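Week 3 handout: When the gripper takes over the bench

Notes to go with my lecture on automation at work.

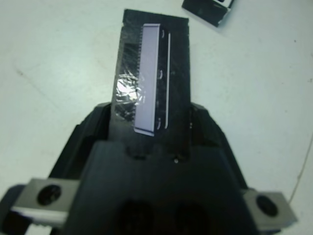 What changed at Mesturari

So the case I keep coming back to this term is Mesturari, a small electronics shop where I spent most of January hanging around with a notebook and drinking far too much of their coffee. They had a handling job that people used to do by hand: pick up a flat panel, present it, set it down, get the next one. Now a gripper holds the panel and a person runs the cell. Simple on paper! In their first month the cell logged 3,678 picks, and management loved that number so much they printed it out and hung it by the time clock.

What I want you to look at is everything the number leaves out. Before the change, the bench workers caught scuffs and bad tape jobs while they handled the parts, and it wasn't written into anyone's job. They just noticed (hands are good at that). Once the gripper did the holding, that checking had to be given to somebody, and it took the shop 2 tries to work out who. The first try was an end-of-shift inspection, which everybody hated. The second was a short look at each tray as it came off.

Terms to know for this week

Tending: staying with a machine, loading it, clearing it, restarting it. People at Mesturari called it babysitting, and they didn't mean it kindly.

Hidden work: the stuff a job includes that the job description skips.

Pace: who sets the speed. Ask this first in any workplace you visit.

Compare with Brunner

Brunner put in a similar cell but kept the pace with the crew. They can pause it for up to 50 seconds without a supervisor hearing a thing. I love this detail, and the people I talked to there brought it up before I even asked. Pay didn't change at either shop, by the way, though Brunner did add a training bonus.

For next time

Read the Pavlow chapter (skip the appendix, it's a slog) and the short Skerilell report. Then write me a page on one task you've done for money, what a machine could take from it, and what would be left on your plate afterward. Bring it printed, please, my inbox is a disaster.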